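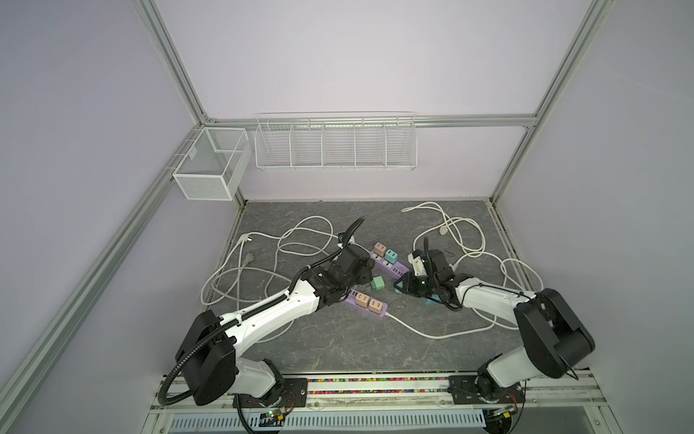 The two arms at their table, open day at Finow.

My aunt Cecilia Nyarko had worked at Finow for eleven years before she let any of us through the door, and even then it was only because the whole town had been invited. The letter came to the house with a little map on it and a paragraph about parking, and she put it on the refrigerator under the pineapple magnet and pretended for two weeks that she hadn't. When my grandmother finally asked what it was, Aunt Cecilia said, "Oh, that. They want people to come and look at the arms."

"Whose arms?" said my grandmother.

So we went, my grandmother and my cousin Fiadzo and I, in the old green car with the window that had to be pulled up by hand. My grandmother wore her church shoes and carried a tin of ginger cookies on her lap the whole way, and I don't think she had settled in her mind who the cookies were for. Fiadzo was nine that summer and had been talking about robots since breakfast. He wanted to know if they could run. He wanted to know if they would have faces, and if they had faces, whether they could see him.

There was coffee in the lobby, and a man giving out paper badges, and a long hallway with doors propped open so you could wander in and out as you liked. In one room they were showing a film about the early days of the company, when it was still called Zokotetti and made hinges. My grandmother would gladly have sat through that film twice, being fond of hinges and of sitting, but Fiadzo had her by the sleeve and was pulling her along toward the far end, where my aunt was waiting for us in a blue coat I had never seen before. It had her name on the pocket. It is a strange thing to see someone you have known all your life with her name on her pocket – I stood up straighter, I remember, as though I were meeting her.

"Well," she said. "These are mine."

Mine was how she said it, the way other people say it of dogs. They worked in a pale lavender enclosure, two white-and-black arms reaching in over a gray marbled table, and what they were reaching toward was a mess. I had expected something grand, I suppose, a car door or a bar of gold. It was power strips, two purple ones, and white cord looping all over the place exactly as it does behind our television. My grandmother bent down in her church shoes and looked for a good long while.

"Cecilia," she said, "this is my kitchen drawer."

"Yes, Mama."

"You went to school for this."

"Yes, Mama," said my aunt, and she was smiling now, a little crookedly, and I saw that she had been nervous all morning. "Cord is hard. A box is always the same box, but you put a cord down and pick it up again and it's a different shape every time. We've tried this almost 3000 times. The whole job is called Flunangate, there's a sign on the office door and everything, and most of what we do in there is argue about cord."

Fiadzo had his hands behind his back, as he had been told, and his nose as far forward as the rest of him would allow. The right arm had hold of a white plug. The other pointed down toward one of the purple strips, and it had the look, to me, of somebody leaning over a jigsaw puzzle who has been asked not to help.

"Which one is the boss?" Fiadzo asked.

"Neither. They have to take turns."

"Like me and Esi," he said, meaning his sister, and he sighed, and I think from then on he felt sorry for them.

We stayed a good deal longer than we'd planned. Other families came up beside us and went away again, and my grandmother, who by now considered herself part of the staff, explained to each of them about cord. A box is always the same box, she told a gentleman in a fishing hat. He said he had never thought of it that way. She said most people hadn't, and gave him a cookie.

And once, while she was busy with the gentleman, the plug went where it was supposed to go. It was such a small thing, and it made such a small click, that I might have missed it if I hadn't been looking at my aunt's face just then instead of at the table. She didn't cheer or clap. She wrote something in a notebook with a pencil stub, and underlined it, and put the notebook back in the blue coat.

On the way home Fiadzo fell asleep with his badge stuck to his cheek. My grandmother kept the empty tin on her lap and watched the fields for a few miles.

"Next July," she said, "I'll make 4 dozen," and then she asked my aunt whether one of those arms might be spared for an afternoon, to see to the drawer.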